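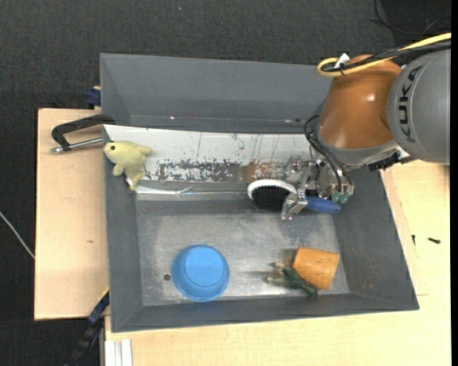

Trameck Gives the First Picking Work to Robot Arms, Staff Move to Checking and Repair

The returns company Trameck has started to use robot arms for the first step of sorting in its hall, where mixed household goods come back from shops and online customers. The change began in June and it touches the daily work of all people on the sorting line.

Until this spring, each item was taken out of the metal bins by hand. A worker leaned over the bin, took one piece, looked at it and put it on the correct belt. Brushes, cups, plant pots, soft toys and small kitchen things arrive mixed together, because the shops do not separate them before sending. Now a KUKA arm with a metal gripper reaches into the bin and lifts the items one by one. The software that decides where to grip was made by Briteo, a small firm which has worked with the company since last year.

Nazma Sarkar leads the sorting team. She worked at the bins herself for 7 years before she became the team leader, and she says that the back and the shoulders were always the first problem.

"You bend, you turn, you bend again. At the end of the shift you feel it also in the night," she said. "My people do not miss this part. What they miss is the talking. At the bins we stood close to each other, and now everyone has a separate table."

The company says that no jobs were cut. The team was 4 people per shift before the change and it is still 4, but the tasks are different. One person watches the robot cell and helps when the gripper cannot take an item. Two people check the goods for damage and decide if they can be sold again. The last person does cleaning and small repairs, a job that was earlier given to an outside workshop. The workers change places every two hours, after they asked for this in the first week.

Not everything goes well. Soft toys are still difficult, says Sarkar, because they change their shape when the fingers close. Thin flat things which lie against the bin wall are also often left behind. When this happens, the arm tries again from another side, and after the third try it stops and a lamp goes on. In the first days the lamp was on so often that the workers wanted to go back to the old way. The fingers of the gripper were then replaced with another type, supplied by Vincze, and the stops became fewer.

Speed is another question. An experienced worker is still faster than the arm with a full bin, but the arm keeps the same speed in the last hour of the shift. The company has set no hourly target for the people at the checking tables, and the staff representatives want to have this in writing. A first meeting on the subject was held in the canteen, and a second one will follow after the summer holidays.

Every worker on the line received 100 hours of paid training, divided between the safety rules of the cell, the simple programming screen and the judging of used goods. For some of the older colleagues the screen was the hardest part — the menus were at first only in English. Briteo has since added three more languages.

Pay is also under discussion. The person who watches the cell gets a small addition for each shift, while those at the checking tables do not. Sarkar thinks that this is not fair. "To say if a cup can be sold again, you need good eyes and experience," she said. "The machine does not know it. It only takes the cup out."

A second cell is planned for the neighboring hall, where the brand Greturent has its own returns handled. Trameck did not give a date for the opening. Workers from that hall are invited to visit the first cell during the early shift, which starts at 6 a.m., and to ask their questions directly to the team.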